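Learning to keep a budget in a new country

When I moved to Plaltetow, I believed that I was good with money. At home I never had debts and I always knew what was in my purse. But at home I also knew the price of everything without thinking. I knew that onions are cheap after the harvest and that shoes are expensive in spring. Here I knew nothing, and for the first year I paid for it.

The rent was clear, because the contract said it. All the rest was like fog. I bought bread in the shop beside the tram stop, and only in November did I learn that the same bread costs half as much at the market on Skalen Street. I had a telephone contract with minutes I did not use. I paid for a gym I visited two times. At the end of the month there was nothing left, and I could not say where it went.

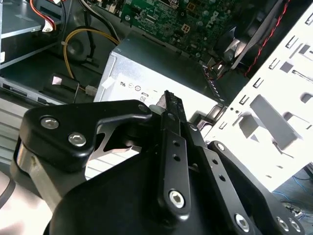 Page last changed: Jul 7, 2020

So I started a notebook. I had tried an application before, but it wanted to put my spending into groups which were not mine. It had a group for pets and a group for golf, and no group for sending money to my mother. In a paper notebook I can make the groups as I like. Mine are: house, food, travel, family, and one I call "foolish". The last one is the most interesting to read afterwards.

I write every evening before I brush my teeth. If I leave it until the next day, I forget the coffee and the small things from the kiosk, and it is exactly these small things that eat the money. In the first full month the "foolish" group was 195, which made me sit down on the bed. Half of it was lunch. I do not think lunch is foolish, but lunch bought in a hurry in a plastic box, when there is soup in my own fridge, I must write it there.

After that I changed a few habits, slowly. I cook a big pot when I have a free evening and I freeze it in portions. I stopped the gym (they wanted a letter, on paper, with signature, and then one month more). I walk to work if it does not rain. I moved my telephone to a cheaper contract, and the lady in the shop was kind and explained me the words I did not understand in the small print.

The heating was the harder lesson. In my first winter I did not know that the monthly payment is only a guess by the company, and that one time in the year they read the meter and send the true bill. Mine came with 320 to pay in two weeks. I thought it was a mistake and I went to the office with all my papers. It was not a mistake. They let me pay in parts, and I was ashamed, but the man behind the desk did this all day and was not surprised by me.

Now I put 10 aside each week for the heating, also in summer, in a separate account which has no card. I gave the account a name so I would not touch it. The name is Fraser, after the street where I had my first room, the coldest room of my life. When I look at the bank page and see Fraser growing, I am pleased like a child.

In my second year I counted everything together at the end, with the notebook open and a pot of tea. I had saved 2526. For some people it is a small sum. For me it was the first time in this country that I could hear a strange noise from the washing machine and not feel sick in the stomach. 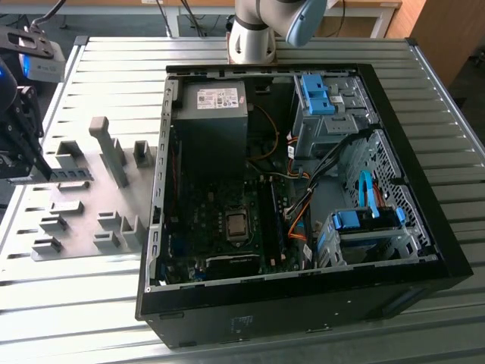 Under my earlier post about the notebook a reader wrote that she keeps two, one for herself and one together with her husband, and that they read the shared one aloud on the first evening of the month. In her opinion it is better to speak about money when nothing is wrong, because in the bad weeks every question sounds like a complaint. She also asked if I write down gifts I receive.

I do not, but I have thought about it since. My neighbour gives me plums every year, a full bucket, and the jam lasts me until spring. It does not stand anywhere in my notebook. Maybe I will make a page for it at the back, without prices.

Next time I want to write about insurance, which I still do not understand well. I have three letters on the kitchen table and a dictionary beside them.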